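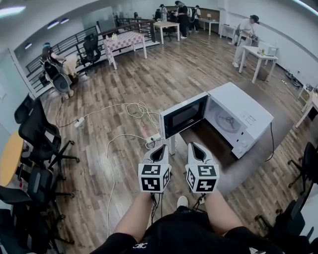 Microwave oven with the door open, turntable in place.

Madwood Household Appliance Noise Set
README, release 2

Summary

The Madwood set is a collection of audio recordings of household appliances, made for work on sound event detection and noise labeling in homes. It holds 4000 clips across 12 appliance classes. Every clip is mono, 16-bit PCM, in a WAV container. No speech is included on purpose; see Known issues.

Classes

microwave, kettle, dishwasher, washer, dryer, refrigerator, range hood, blender, vacuum, hair dryer, coffee grinder, box fan

Class names are lowercase in all files. Multi-word names use an underscore in the labels table (range_hood, hair_dryer, coffee_grinder, box_fan).

Recording sites

Recordings come from 55 homes in two towns, Gorkitz and Drenau. The site code is the first field of each clip name: G for Gorkitz, D for Drenau, followed by the home number. Home numbers are not continuous. Sites that withdrew were removed and their numbers were not reused.

Directory layout

audio/ all clips, one flat folder
labels.tsv one row per labeled event
sites.tsv site code, room type, floor covering, room volume
splits/ train, validation and test lists
checksums.txt

Labels

Each row in labels.tsv has five fields: clip, onset, offset, class, state. Times are in seconds from the start of the clip. State is one of start, steady, stop, or signal. Signal covers end-of-cycle beeps, bells and clicks. A mechanical timer bell and an electronic beep get the same label. Door sounds are labeled only for microwave, dishwasher, washer, dryer and refrigerator, and carry the state "signal" as well. This was a poor choice in release 1 and has been kept so that older scripts still run.

Overlapping events get separate rows. Sort order is by clip, then onset.

Splits

Splits are made by home, so no site appears in more than one list. Drenau is underrepresented in the test list. Users who need a balanced test by town should build their own from sites.tsv.

Loading

The Urban loader reads the folder without changes. Point it at the top-level directory and set the label column to "class". Other loaders will need the tab separator set by hand.

Known issues

Refrigerator clips from apartments often contain a low hum from the building supply. It is not labeled.
Faint speech remains in a small number of vacuum clips. Report clip names and they will be pulled in the next release.
Kettle offsets are late in some Gorkitz clips, where the annotator marked the end of boiling and not the switch click.
Levels were not calibrated. Do not use the set to compare loudness between models of appliance.

Changes since release 1

Hair dryer and box fan classes added. Duplicate dryer clips removed. Room volume added to sites.tsv. Checksums rebuilt in November after the rename of the audio folder.

License

Free for research and teaching. Redistribution of single clips is allowed with this file attached.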